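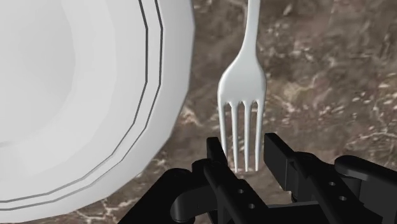

Our church has been talking about opening the hall for a free neighborhood lunch once a month, and I seem to have become the person in charge of working out whether we can do it. The hall is in Bavthorpe, two blocks from the bus station, and it has sat dark on weekdays ever since the preschool moved out. We have a decent kitchen with an old but working range, and we have a grant of $4,000 to get us through the first year. A few of us feel strongly that people should eat off real dishes, the plain kind with a fork set next to a white plate that has a couple of thin dark gray lines on the rim, so it feels like being asked over to somebody's house. Others on the planning team want paper everything, and I do understand, because they are the ones who will be at the sink at three in the afternoon. My bigger worry is how you get people to come who don't already belong to the church. We don't want it to look like a soup line, and we don't want it to look like a recruiting event either. Has anyone here started one of these from scratch? How did you let folks know about it, and did you ask them to sign up ahead of time? Also, do we need some kind of permit if nobody is paying? Thank you so much for any thoughts, I've read a lot of old threads on here and everyone is always so kind.

Posted by sidedoor_lunch

boutros_street_hall

Permit: call your county health department, it's different everywhere. Ours was $129 for the year for a nonprofit serving the public, and they wanted one person with a food handler card in the kitchen the whole time. Call your insurance agent too while you have the phone in your hand. I wouldn't do sign-ups. Ours sat on the table for months with the same four names on it.

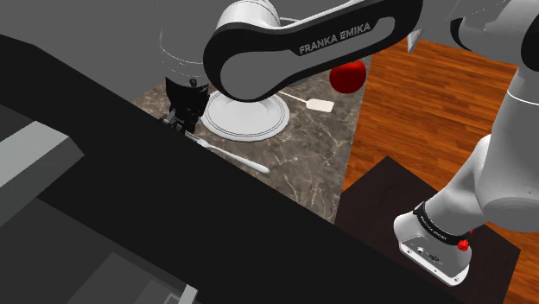 Zahira Simanjuntak

Oh, I'm so glad you're doing this! I helped start the Friday table at our church in Drosutano, and I remember having this very same conversation in somebody's kitchen with the coffee getting cold, so please take all of this as coming from a friend who got plenty of it wrong.

We printed 700 flyers the first time and put them on every windshield and bulletin board we could find, and I think we got two visitors out of it (one of them was looking for the blood drive). What brought people was knocking on doors, in pairs, on the streets right around the building. We didn't carry anything churchy. We just said we were cooking lunch, what time it would be ready, and which door to use. Do tell them which door! Church buildings are so confusing from the outside, and a person who has walked all the way around looking for the way in is very likely to keep walking. We ended up propping the side door open with a chair and putting a sandwich board on the sidewalk.

About it looking like a recruiting event, we had long talks with our pastor over that one. We settled on a short grace before the food goes out and nothing else, and our own members sit scattered among the tables instead of all together at the one by the radiator, where they would dearly love to be. You may have to remind them every single month. I still do.

On dishes, I'm with you, I love a real plate. But I'd do it only if you can get a separate crew for washing up, people who come at the end and haven't been cooking since early morning. We have a couple of families who can't make the meal itself and come after for that part, and they've gotten to be good friends over it. Ask the cooks before you decide, and mean it when you ask. If they say paper for the first few months, go with paper and bring it up again later.

One more little thing, and then I'll stop. Pick the same day every month and don't skip August. We skipped it our first year because so many of our own people were away, and it took until nearly Thanksgiving to get our regulars back. They weren't away, you see. They'd come and found the door locked, and I felt just terrible about it.

Do write back and tell us how the first one goes. What are you planning to cook?

hosico_pantry

Soup and bread the first time, and make more bread than you think you need. Also put a sign up for the restrooms.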